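Plandaron Room Notes

A README for the desk-and-shelves folder

Hello, and thank you for opening this one before diving into the folders. These notes go with the part of the Plandaron collection that deals with the study corner at Plindencombe, by which I mean the white furniture, the bits and bobs that live on it, and the business of putting them back where they belong. I have tried to keep it all in everyday words, and I hope you will forgive me for going on a bit in places. I am fond of this room. 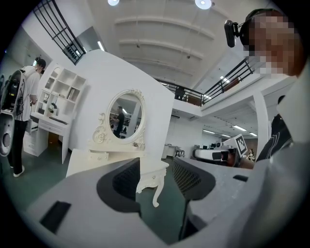
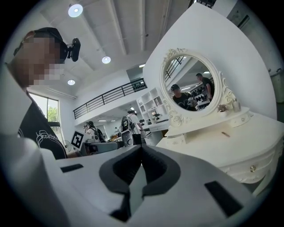
Does every cubby have to be filled before a tidy counts as finished?

A tidy is finished when each thing is back in a place where you would sensibly look for it, and an empty cubby is perfectly fine. We did try filling every one in the early days, and it made the shelves feel dreadfully crowded.

What the folder covers

There are 680 short entries, each one a single job from start to finish. Most are small: standing books upright after they have slid over, moving a plant pot to a different shelf, wiping the desk and setting the keyboard straight again. A good many are duller than that, and I make no apology for it, as dull jobs are most of what keeping a room in order comes to.

The entries are sorted into seven groups by the kind of job, and each group has its own plain text list. If a job might sit happily in two groups (clearing the desk so that the shelf above can be dusted, say) it goes in the one where it began. The shortest list is "mirrors and glass", with 35 entries, and I would dearly like to see it grow.

How things are named

White shelving with open squares is always "cubby shelf" in our lists. We had "bookcase", "cube unit" and "rack" all going at once for a while, and searching for anything was a misery. A desk is a desk whether or not it has shelves built on top of it. Drawers are numbered from the top down. Plants are simply "plant", as my attempts at proper names were wrong more often than right.

Please keep to these words if you send in corrections — it saves such a lot of muddle later on.

Known gaps

Nine entries have no finishing note, so you can't tell from the list where the last item ended up. They are marked "open" and can be left out if you need complete ones. The Palacios list uses an older set of names, and the Skerkine list is half converted, with the drawers done and the shelves still to do. I hope to have both sorted by September.

Last tidied: July 29, 2026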